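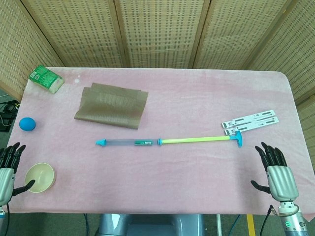

Dear Lâm Hoàng,

Thank you again for your patience in December, which gave us room to do the hand comparison properly. Mỹ La and I have now finished 305 trials with the Gridum controller, and I'm happy to say 283 of them ended in a clean pick and release. The old Gidberg controller has had only 100 trials so far, so please don't read too much into its numbers yet!

The folded cloth and the shallow bowl are still our favorite test items, and the thumb is still where most of our trouble lives (it tends to close a little early on thin things, like the white strips). Mỹ La would like to slow it down and repeat 30 of the missed and borderline picks before we touch anything else. We'll send the full table on Friday.

Warmly,
The Hultley bench team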